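자료실 > 밀홀름(Milholm) 살림 메일링 리스트 > 글타래 > 책상과 작은 물건
목록 | 이전 글 | 다음 글 | 글타래 보기 | 답장

제목: Re: [milholm] 흰 책상으로 바꾸신 분들, 작은 물건은 어떻게 하고 사세요?

밀홀름 식구 여러분, 안녕하세요. 글이 또 길어질 것 같으니 차 한 잔 옆에 두고 읽어 주세요.
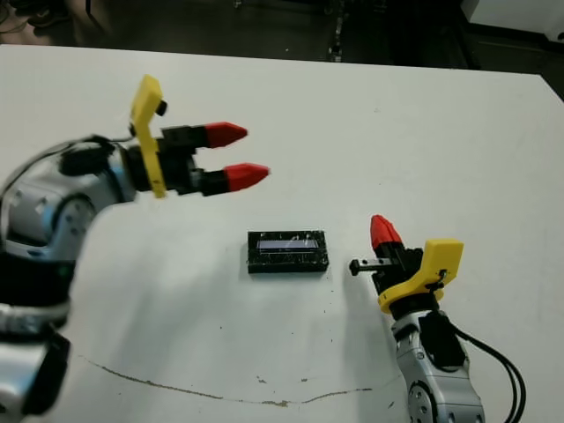
저는 흰 상판을 쓴 지 두 해가 넘었고, 그전에는 친정에서 가져온 짙은 밤색 책상을 오래 썼습니다. 밤색 책상에서는 물건을 참 많이도 잃어버렸어요. 잃어버렸다기보다 눈앞에 두고 못 찾은 거지요. 까만 것들이 특히 그랬습니다. 흰 상판으로 바꾸고 나니 가운데쯤에 납작하게 눕혀 둔 작고 까만 네모 하나도 방문 앞에서부터 보이더라고요. 같은 까만색이라도 가장자리는 광이 없고 희끗희끗한 점이 섞여 있고, 윗면에 움푹 들어간 판은 연보라에 회색이 도는 빛으로 반들거리면서 빛을 되비추는데, 밤색 위였다면 저는 이런 차이를 끝내 몰랐을 거예요. 작은 화면 같기도 하고 창 같기도 한 그 반들거리는 면이 저는 은근히 마음에 듭니다. 이번에 올려 주신 질문을 읽고 바로 답장을 쓰고 싶었던 것도 그래서예요.

먼저 질문하신 분 글을 아래에 옮겨 둡니다. 새로 들어오신 분들은 앞 글을 못 받으셨을 테니까요.

> 안녕하세요, 가끔 읽기만 하다가 처음 글을 씁니다.
>
> 지난달에 Rerus 책상을 흰색으로 들였습니다. 방이 환해져서
> 처음 며칠은 정말 좋았는데, 요즘은 좀 후회가 되려고 합니다.
> 뭐 하나만 올려놔도 너무 어질러져 보여요. 충전기, 메모리,
> 리모컨, 줄자, 건전지, 이런 자잘한 것들이 다 까맣거나
> 회색이라 흰 판 위에서 하나하나 도드라집니다.
>
> 남편은 서랍에 다 쓸어 넣으면 되지 않느냐고 하는데, 서랍에
> 넣으면 그날로 없는 물건이 됩니다. 저희 집 서랍이 그래요.
>
> 그래서 여쭙니다.
> 흰 책상 쓰시는 분들은 매일 쓰는 작은 물건을 위에 두고
> 사시나요, 넣고 사시나요? 위에 두신다면 어디에 두세요?
> 그리고 반들거리는 면이 있는 물건은 위로 두시나요 아래로
> 두시나요? 저는 자꾸 엎어 놓게 되는데 그래서 그런지
> 자잘하게 긁힌 것 같습니다.
>
> 하나 더요. 상판에 까만 자국이 조금 생겼는데 무엇으로 닦아야
> 하나요? 설명서에는 부드러운 천이라고만 되어 있습니다.
>
> 받침이나 쟁반을 사야 하나 싶어서 Girnico 것을 보고
> 있는데, 사기 전에 여기 먼저 여쭤보고 싶었습니다.
> 긴 글 읽어 주셔서 감사합니다.

글 참 잘 쓰셨어요. 읽기만 하셨다니 아깝습니다. 앞으로도 자주 써 주세요. 게시판 한쪽에 보니 우리 리스트에 쌓인 글이 1,158통이라던데, 그중에 책상 이야기가 이렇게 적었다는 게 저는 좀 의외였어요. 부엌 서랍 이야기는 그렇게들 하시면서요!

위에 두느냐 넣느냐부터 말씀드리면, 저는 위에 둡니다. 서랍에 넣으면 그날로 없는 물건이 된다는 말씀에 혼자 소리 내어 웃었어요. 저희 집 서랍도 똑같습니다. 작년 겨울에 서랍을 뒤집었다가 새 건전지가 한 움큼 나왔는데, 그 전 주에 제가 건전지를 또 사 왔거든요. 그 뒤로는 하루에 한 번이라도 손이 가는 물건은 상판 위에 두고, 한 주에 한 번도 안 만지는 물건만 서랍으로 보냅니다. 애매한 것은 일단 위에 두었다가, 먼지를 닦을 때 그 밑만 동그랗게 깨끗하면 서랍으로 갑니다.

어디에 두느냐는 저도 한참 헤맸어요. 처음에는 뒤쪽 가장자리에 쭉 세워 두었는데, 보기에는 단정해도 꺼낼 때마다 옆의 것이 넘어졌습니다. 그다음에는 구석에 모았더니 구석이 작은 산이 되었고요. 지금은 납작하고 긴 물건은 모두 눕히고, 긴 쪽을 책상 앞 가장자리와 나란히 맞춥니다. 정말 그것뿐이에요. 그런데 흰 판에서는 이 나란히가 생각보다 큰일을 합니다. 비뚤어진 까만 네모는 어질러 놓은 것처럼 보이고, 반듯하게 누운 까만 네모는 일부러 놓아둔 것처럼 보이거든요. 저희 어머니가 밥상에 수저를 놓으실 때 그러셨어요. 반찬이 김치 하나여도 수저가 반듯하면 차린 상이라고요. 어릴 때는 잔소리인 줄만 알았는데 이 나이에 책상 앞에서 그 말씀을 따라 하고 있습니다.

사이를 띄우는 것도 해 보세요. 저는 손바닥 하나 들어갈 만큼 띄웁니다. 집에 있는 자로 재 보니 제 손을 다 편 길이가 18센티미터던데, 그만큼까지는 아니고 손가락을 모은 폭이면 됩니다. 까만 물건 둘이 딱 붙어 있으면 멀리서는 덩어리 하나로 보여요. 떨어뜨려 놓으면 물건이 늘어난 것 같을까 봐 걱정했는데 제 눈에는 오히려 가벼워 보였습니다. 이건 사람마다 다를 테니 며칠 해 보시고 아니다 싶으면 다시 붙이세요.

그리고 반들거리는 면 말씀인데요, 저는 꼭 위로 둡니다. 엎어 두면 먼지가 안 앉을 것 같아서 저도 한동안 엎어 두었어요. 그런데 판이 테두리보다 움푹 들어간 물건은 그나마 바닥에 안 닿지만, 테두리와 높이가 같은 것은 밀 때마다 상판에 쓸립니다. 눈에 안 보이는 모래 한 알만 있어도 금이 가듯 긁히고요. 위로 두면 먼지야 앉지요. 먼지는 닦으면 되니까 저는 그쪽을 골랐습니다. 다만 반들거리는 면은 빛을 그대로 되비추어서, 낮에 앉아 있으면 눈이 부실 때가 있어요. 그럴 때는 물건을 옮기지 마시고 의자를 조금 틀어 보세요. 저는 이걸 몰라서 책상 위를 다 갈아엎은 날이 있었습니다.

까만 자국은 종류가 두 가지예요. 고무가 묻은 것하고, 물건의 칠이 묻은 것. 고무 자국은 하얀 지우개로 살살 문지르면 대부분 없어집니다. 정말로 그냥 학교에서 쓰는 지우개요. 동네 문구점에서 1,000원 주고 산 것 하나를 저는 아직 쓰고 있습니다. 칠이 묻은 것은 지우개로는 잘 안 되고, 미지근한 물에 주방 세제를 한 방울 풀어서 천을 꼭 짠 다음 여러 번 지나가듯 닦으셔야 해요. 매직 스펀지는 말리고 싶습니다. 처음에는 감쪽같은데, 닦은 자리만 광이 죽어서 나중에 비스듬히 보면 표가 나요. 제 책상 왼쪽에 그런 자리가 하나 있고, 손님이 오시면 그 위에 책을 올려놓습니다.

천은 Campos 가게에서 파는 안경 닦는 천 큰 것을 씁니다. 원래 용도는 아니겠지만 보풀이 안 나서요. 흰 판은 하얀 보풀이 안 보여서 괜찮을 줄 알았는데, 그 보풀이 고스란히 까만 물건 쪽으로 옮겨 갑니다. 까맣고 광이 없는 테두리에 보풀이 붙으면 떼기가 여간 성가신 게 아니에요. 그래서 저는 순서를 정해 두었습니다. 까만 물건을 먼저 닦아서 의자 위에 잠깐 내려놓고, 상판을 닦고, 다 마르면 다시 올려놓아요. 책상이 작으면 이 분도 안 걸립니다. 저는 저녁 설거지를 마치고 물을 올려놓은 사이에 합니다.

쟁반은 조금만 기다렸다 사시면 어떨까요. 말리는 건 아니에요. 저도 Girnico 쟁반이 있고 잘 쓰고 있습니다. 그런데 처음부터 쟁반을 놓으면 쟁반 위가 서랍이 되더라고요. 담을 데가 있으니 자꾸 담게 되지요. 저는 한 달을 쟁반 없이 살아 보고, 끝까지 상판에 남은 물건만 가지고 크기를 정했습니다. 그랬더니 처음 장바구니에 넣었던 것보다 훨씬 작은 걸로 충분했어요. 색은 상판보다 살짝 어두운 회색으로 했습니다. 검은 쟁반에 검은 물건을 담으면 제 밤색 책상 시절로 돌아가는 셈이고, 하얀 쟁반은 제가 자꾸 팔꿈치로 쳐서 안 되겠더라고요.

아, 그리고 줄자하고 리모컨은 저희도 답을 못 찾았습니다. 줄자는 동그래서 나란히가 안 되고, 리모컨은 식구들이 들고 다녀서 제자리라는 것이 없어요. 이 두 가지는 혹시 다른 분들이 좋은 생각이 있으시면 제가 먼저 배우고 싶습니다. 예전에 누가 592번 글에서 리모컨 이야기를 하셨던 것 같은데, 찾아보니 그 글은 냉장고 정리 글이었어요. 번호를 아시는 분은 좀 알려 주세요.

한 가지만 더 쓰고 물러가겠습니다. 뭐 하나만 올려놔도 어질러져 보인다고 하셨지요. 저도 첫 달에는 그랬어요. 흰 책상을 가구점 사진처럼 쓰려고 하니까 컵 하나도 거슬리더라고요. 지금은 일하는 동안에는 마음껏 늘어놓습니다. 가위도 종이도 먹다 만 귤도 다 나와 있어요. 그러다 저녁에 한 번 치우면서 까만 것들 줄을 맞추고 불을 끕니다. 낮에는 일하는 책상이고 밤에만 반듯한 책상인 거지요. 새 책상 들이신 지 이제 겨우 한 달이시니 너무 일찍 미워하지 마시고 봄까지는 같이 지내 보세요.

참, 상판 끝에 뜨거운 냄비 올리지 마시라는 말씀을 빼먹을 뻔했네요. 책상에 누가 냄비를 올리나 하시겠지만 저희 집에는 올리는 사람이 있습니다. 저예요. 라면이었습니다.

답장은 저한테만 보내지 마시고 리스트 전체로 보내 주세요. 지난번 행주 삶는 이야기 때도 좋은 답이 저한테만 와서 다른 분들이 못 보셨거든요. 자국이 지우개로 지워졌는지도 꼭 알려 주시고요.

늘 건강하세요.
흰 책상 쓰는 회원 드림

추신. 지우개 가루는 손으로 쓸지 마시고 종이 한 장을 접어서 받으세요. 손으로 쓸면 번집니다.

마지막 업데이트: 3월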